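Datasets / Text / Food and household

Search this site Search

# Brunberg Leftovers Diary Set

Last updated: 2021-12-07

A text collection of household food diaries, kept by people in two towns who were asked to write down what they ate, what they threw out and why. Read the section on problems before you use any of it. If you only want a headline number for how much food a home wastes, this set will give you one, and it will very likely be wrong.

## What is in it

- `entries.csv` - more than 3000 diary entries, one per row
- `homes.csv` - one row per household, with town, number of people and type of cooker
- `reasons.txt` - the list of reasons we used for sorting, with notes
- `changes.txt` - what was altered between versions

The diaries were kept for 18 days in September. Households were in Brunberg and Stelovberg. Entries are in the words of the person who wrote them, apart from spelling of product names, which we made the same throughout so that searches work. There are no pictures in the download.

## How it was collected

Each home got a paper booklet and was asked to fill it in after every meal. Booklets were typed up by hand using Grivico, a form tool we would not choose again. It dropped line breaks without warning, so some entries that read as one long sentence were a list on paper. We fixed the ones we spotted.

The sorting into reasons ("went off", "cooked too much", "did not like it" and so on) was done twice by different people. Where they disagreed, both answers are kept in columns `reason_a` and `reason_b`. Please don't merge them by picking the first. They disagree most often on fruit, where "went off" and "did not fancy it" turn out to be hard to tell apart from a line of handwriting.

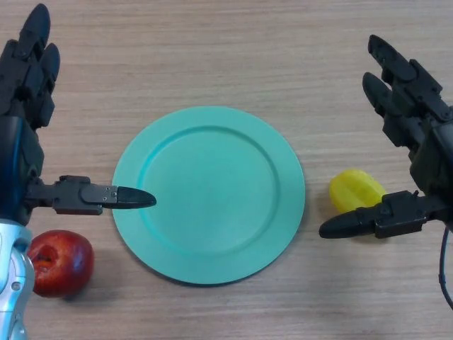
An apple, a small yellow fruit and an empty teal plate on a wooden table.

Fruit makes up a large share of the thrown-out rows, and I don't trust that share. A whole apple in the bin is easy to remember and easy to write down. Half a spoon of rice scraped off a plate is neither. The booklet had a box for "plate scrapings" and most homes left it blank from the first day to the last. You can read that as clean plates if you like. I read it as a box that people skipped.

## Known problems

1. People behave when they are watched. Entries from the first 6 days are longer, tidier and full of soup made from old vegetables. After that the soup stops. We left the early days in, but there is a `day` column and you should look at it.
2. Weights are guesses. We asked for grams, got "a handful", and turned handfuls into grams with a table in `reasons.txt`. The table is our own and has not been checked against a scale. Treat the `grams_est` column as decoration.
3. 13 households gave up partway. Their rows are marked `stopped = 1`. We don't know if they wasted more than the others or were just busy.
4. Drinks are missing nearly everywhere. The instructions never said to leave them out, but the printed sample page had no drinks on it, and people copied the sample page.
5. Stelovberg has food waste bins collected from the door and Brunberg does not. Any gap between the two towns may be down to that, or to who agreed to take part. This set can't tell you which.

## What it may be good for

Looking at the words people use when they talk about throwing food away. Testing a tool that sorts short, messy text. Teaching a class about survey design, mostly by way of warning.

## What it should not be used for

Estimates for a town or a country. Claims about what any group of people eats. Advice on shelf life - "it was fine" appears a great deal and is not evidence that it was fine.

An earlier version was used in a leaflet for the Dobos kitchen planner, with a claim that its users could halve their waste. Nothing in these files supports that. The diaries were not kept by people using a planner of any kind.

## Using the files

All files are UTF-8, with commas between fields and double quotes around text. Empty cells mean the box was blank. A zero means somebody wrote a zero. These are different things, and several spreadsheet programs will treat them as the same when you add up a column.

Corrections are welcome if they point to a row number. Requests to "clean up" the diary wording will be turned down. The next version will drop `grams_est` unless someone can give a good reason to keep it.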